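Gripper drifts against tabletop after restart, sim cell

latuheru_bench
Setting up a sim cell to match our real one at Esunstead. Franka arm on a pedestal beside a marble counter, multi-fingered hand on the flange. After every restart the hand ends up 2 mm lower than the saved hover pose. Control loop is 100 Hz, physics at 60. Joint readings agree with the saved file. Counter height has been checked twice against the drawing.

gemo_k
100 and 60 don't divide. Your controller is acting on stale states on some ticks. Put physics on a multiple of the control rate and test again before touching anything else.

pallet_jack
Stale states would give you jitter. A constant offset is a payload problem. Is the hand's mass in the arm model, or only in the hand's own file? With soft joint gains it will sag by the same amount every time.

latuheru_bench
Mass is in the hand file only. I assumed the merge script carried it over. Current state with the hand over the spoon and the knife:

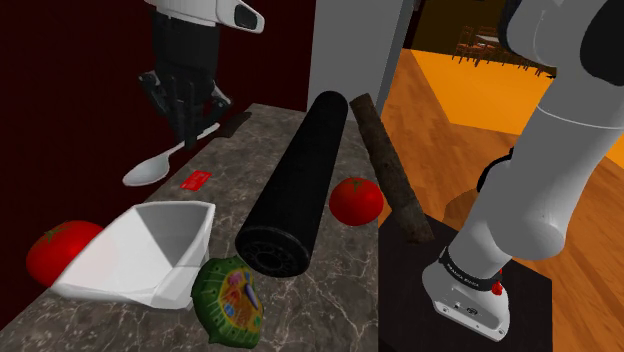
tumesura replied that the merge script drops the inertia block whenever the flange link is renamed, and that it has done so since the July build. Check the merged file by hand and look for a zero mass on the last link.

gemo_k
Fine, but he says the joint readings agree. If it were sagging they wouldn't.

pallet_jack
Depends which readings. Commanded positions will always agree. Log the measured ones.

latuheru_bench
I was logging commanded. Measured is off at joints two and four. The last link has no mass in the merged file either. Will put the inertia in by hand and rerun on Friday.

gemo_k
Change the physics rate as well. I still wouldn't run a cell at 60.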